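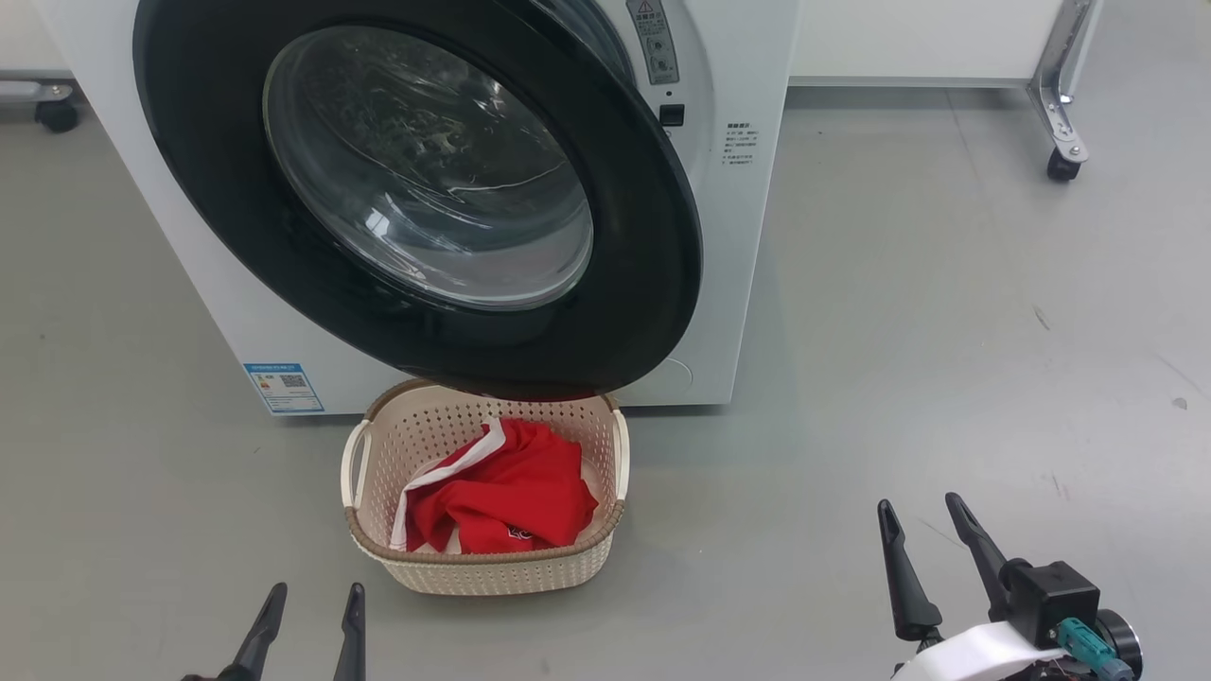 tubthumper_52

Forums > Home Automation > Laundry & Kitchen > Odard two-arm unit, trial month

Home | New posts | Members | Search

Right, I said I'd post once I'd had a proper go with the Odard. Trial runs until May and the hire is 154 a month after that, which is the bit I'm chewing on. The job is the one in the brochure: basket on the floor under the door of a front loader, two arms, one red top with white trim. The brochure says "handles the full family wash". I've yet to see it offered a full family wash.

My log so far is 96 runs with single garments. I'm not posting a success rate until I've done the same number with mixed loads, so please don't ask.

---

Ornivia_owner

Fair enough, but why is the basket right up against the door like that? The rim is nearly touching the black ring. If the fingers have to get down past the glass to reach a crumpled shirt, you've made it harder than it needs to be.

---

tubthumper_52

Their setup sheet says directly beneath the door. I tried it a hand's width further out and the software complained. So it's their layout, and I'd have thought a machine at this price could cope with a basket being where people leave baskets.

---

grey_socks

Bit harsh. Under the door is where I put mine, it catches whatever drops. And long thin fingers are what you want for cloth. I had a Šimkus on loan with big rubber pads and it picked up the basket liner as often as the washing.

---

Ornivia_owner

Thin fingers are fine on a jersey. Try them on a wet duvet cover. The Ornivia struggles with that too, before anyone starts, but it cost me 2,017 outright and there's no monthly anything.

---

pegbag

Can it shut the door? All the Cindik videos stop with the door wide open and I've always wondered.

---

tubthumper_52

Door closing is a "skill pack". Extra charge. I asked if detergent was included as well and got a link to the same page.

---

grey_socks

To be fair to Odard, they do list that before you sign up. I read it on 13th February when I was comparing prices and it was there in the table.

---

tubthumper_52

In the table, yes, under a heading called "Enhancements". I don't count shutting the door as an enhancement on a washing machine.

---

pegbag

Does it cope with labels in other languages? Yours has Chinese on the front panel and mine is all German.

---

tubthumper_52

It doesn't read them as far as I can tell. You pick the model from a list, and mine wasn't on it so I chose the nearest. Support said that was OK - I'd like that in writing.

Mixed loads next. Towels first, then the socks, which I expect to be a misery.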